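Birkett
2022-10-24
Thread. I've been reading the Flitenport brochure for their two-arm bench kit, the one they call Asetti, and I have questions they don't want to answer by email.

First one. The headline number is 264 cycles an hour. Cycles of what? The footnote says "typical light handling." That could be stamping a card or it could be waving at one.

I asked. The sales reply said it "depends on the application." Sure. So does my commute. But you printed 264 in big type, so somebody had an application in mind.

Second. The price on the page covers the arms and the grippers. The table is extra. The software, Stetora, is free for 3 months and then billed per arm. Per arm! On a kit whose whole pitch is that it has two.

What does Stetora do once you stop paying? The license page says "reduced functionality." I've read that page twice and I can't tell you if the arms still move.

Third, training. They say you can teach a new job in 200 demonstrations. Fine, I can believe that for one part on a clean table. Now move the part a hand's width, or swap in a different lid. Is that the same job or another 200?

I do like some of it. The grippers are plain black two-finger things with screws you can get at. If a finger gets bent I'd rather replace a finger than ship back an arm. No spare parts list on the site though, so who knows what a finger costs.

Stamping a block is a good test, by the way. Small part, ink that shows every slip, and one arm has to stay out of the other's way. I want to see more vendors try it.

Two arms and a small block at the table:

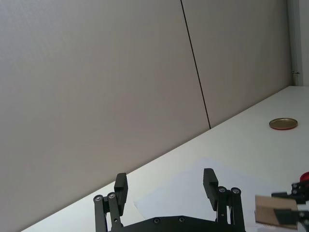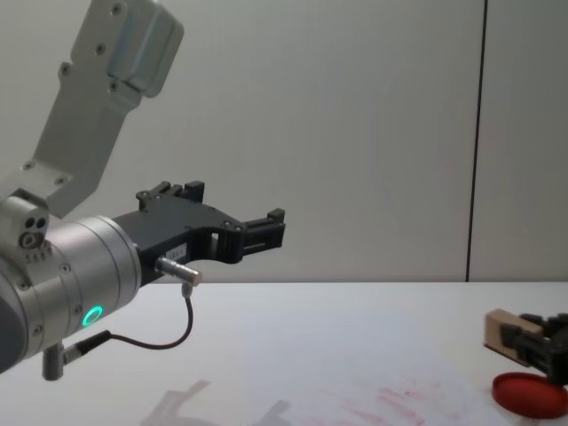
My other gripe is the service plan. "Next day response" means next day they write back to you. A visit is quoted separately, and travel is on top of that.

And the early order discount runs out in December, which happens to be before the return policy for this version gets published. I'd wait.

If you own one of these and run it for paying work, tell me what you get per hour over a full shift, jams and refills included. Replies are open. Flitenport people welcome too, bring the spare parts list.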